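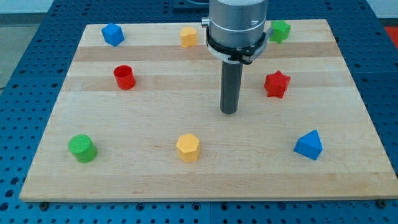 A reader in Ellton wrote to us after the June issue to ask whether anybody still makes plain shape blocks, the sort with no letters, no magnets and no song. She had been round the shops and come home with a talking caterpillar. We passed the question on to Closik, a small firm that has been selling plastic shapes in four colours for longer than it cares to advertise, and its founder agreed to talk provided we left names out of it. "I get enough post," she said.

Home Search products, stories, stockists Go
Shop Stories Stockists Contact

She works above a former carpet shop, and the carpet shop's smell has stayed on. The tea came in a mug with a yellow heart block sitting beside it on the saucer where a biscuit might have been. I moved it politely and we began.

Closik's shapes come in blue, yellow, green and red. I asked how long it took to settle on those. "An afternoon," she said. "Then two years of people telling me about orange." There was a brief experiment with lilac, done at the request of a shop that wanted something calmer for the window. It sold to adults, who kept it on shelves. "A child will walk straight past lilac to get to red. I've watched them do it. I've got a drawer of lilac if you'd like some."

I said I was fine for lilac.

The smallest set has 8 pieces, two of each colour, and it outsells everything else she makes. The big tub of 120 is what grandparents buy. She's grateful for the tub, it pays the rent, but she speaks of it the way people speak of a large dog belonging to someone else. "You tip it out and that's the game over. The game was tipping it out. With eight, a child has to look at what's there. They'll put the two reds together, or they'll put the cube next to the other thing with corners, and you can see them having an argument with themselves about it."

And the star?

She sighed. The star is the shape she gets letters about. It won't stack, or it will stack once and then nothing will sit on it. Parents write to say that it's frustrating. "It's a star," she said. "What were they hoping for?" She did try a version with blunter points, which her own nephew identified without hesitation as a biscuit, and the old one went back in the box. The heart has a similar trouble, in that it comes to a point at the bottom, though she says a patient child can get it to stand on a flat surface and an impatient one learns some new words.

Flat surfaces turned out to be a subject. She doesn't approve of carpet for this kind of play, in spite of the premises, and she's rude about foam mats. What she likes is a board - pale wood, glued up in strips, with nothing painted on it. Closik buys its boards from Platholm, who would happily make them all one shade if she asked. She has never asked. "You get a darker strip running across here and there, and the children use it. It's a road, or it's the sea. I had one boy who wouldn't let anything blue cross it. I don't know what blue had done."

For a while the firm sold a printed board with outlines showing where each shape should go, made with Aubert, who do very handsome printing. She brought one out to show me. It was very handsome. The children she tried it on put every piece on its outline, looked up for applause, and wandered off to find the cat. The whole thing lasted about 10 minutes, and that included the cat. "With a bare board they don't know when they've finished," she said, "so they carry on."

I asked what advice she'd give our reader, the one with the caterpillar. She thought about it while turning a green block over in her fingers, and said to start with the small set, spread the pieces well apart so that nothing looks like a pile, and then sit on her hands. Adults can't leave it alone, apparently. They sort by colour before the child has had a chance to, and then say "What's this one?" in a special voice.

"Also take the batteries out of the caterpillar," she said.

She does get asked when she'll bring out a new shape. A crescent has been on her desk for some time, in plain grey, being used to prop the window open. She hasn't decided whether it's a good shape or just a good wedge. On my way out she pressed something on me in a paper bag, and I was halfway down the stairs before I looked. It was lilac.

Last updated 20 Oct 2020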